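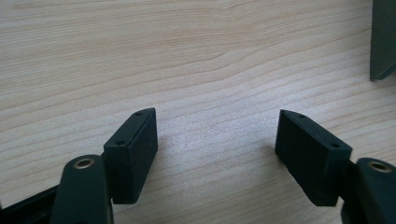 Donnie Matheson had one request when he heard that Malton was getting a repair and mending weekend: please let people bring the things they have given up on, and please let them stay and watch. He has his wish. The Plindside Mending Weekend opens its doors in July, and everyone who comes along with a wobbly stool, a silent radio or a jumper full of moth holes will be given a seat beside the person doing the mending.

Jun 16, 2021 - Plindside, the shared workshop in Malton, is delighted to announce its first Mending Weekend, with 26 menders on hand over two days and room for 200 repairs. Entry is free. Bookings for repair slots open today and close when the last one has gone.

The idea grew out of the workshop's evening sessions, where members kept turning up with other people's belongings. A neighbour's lamp, an aunt's sewing machine, a whole box of kitchen scales from a village hall. By spring the shelf by the door was so full that it had to be propped up with a second shelf (itself made from a broken bed). It seemed a good moment to invite the neighbours, the aunts and the village halls in to have a go themselves.

Menders will be working in four areas: wood and furniture, clothes and textiles, small electricals, and bicycles. There is also a smaller corner for books and paper, where torn pages can be patched and loose spines glued. Glued books need to stay under a weight overnight, so anyone with a book to mend should aim for the first day and collect on the second.

The furniture area is the one we are most excited about. Loose chair joints are far and away the most common job we see at the workshop, and they are lovely to learn on. You take the joint apart, clean off the old glue, try the fit dry, and only then reach for the new glue and the clamps. A first-timer can manage it in an afternoon and go home with a chair that takes a proper sit-down. Menders will also be showing how to lift a water ring from a waxed table top, how to fill a dent, and how to tell when a finish is best left alone.

In the textiles area, visitors can try visible darning, patching from behind, and replacing a zip without taking the whole garment to bits. Wool and thread are provided, although if you have your heart set on a particular colour it would be wise to bring your own. Mühlbauer is lending the darning looms - small, clever things that hook on behind the hole and do the fiddly lifting of threads for you. They will be shared between visitors, so expect a short wait at busy times.

Small electricals will be safety tested before and after any work. Menders can look at lamps, toasters, radios, hairdryers and the like. They cannot take microwaves, fridges, televisions or anything that runs on gas. Please empty the crumbs out of your toaster before you set off!

"I had a kitchen chair that had been in the shed for years," said Donnie Matheson. "I mended it at one of the evening sessions and then went straight home and looked round the house for something else that was broken. It gets hold of you like that. My only worry about July is that I've run out of chairs."

The weekend is supported by Plernena, which is covering the cost of glue, thread, fuses, inner tubes and tea. Visitors pay only for larger parts, such as a bicycle chain or a new lamp fitting, and the mender will always agree the price with you first.

Alongside the repairs there will be short talks on looking after the tools you already own, including how to sharpen a chisel and how to keep a sewing machine oiled. Each talk has 50 seats and will be given once on each day. Children are very welcome and can join a button-sewing table with an adult.

A tool swap will run in the yard if the weather is kind, and indoors if it isn't. Bring hand tools that are clean and complete. Rust is fine. Anything left over at the end of the second day will go on to the workshop's lending shelf, where members can borrow it for a fortnight at a time.

How to book

Repair slots can be booked at the Plindside front desk during opening hours. Please say what the item is, what seems to be wrong with it and whether you have already tried to fix it. One item per person, please, though you may put a second on the waiting list. Talks and the tool swap need no booking.

Notes to editors

Plindside is a members' workshop in Malton with benches for woodwork, textiles and bicycle repair. Reporters and photographers are welcome on both days and are warmly encouraged to bring something broken. Interviews with menders can be arranged through the front desk.

Ends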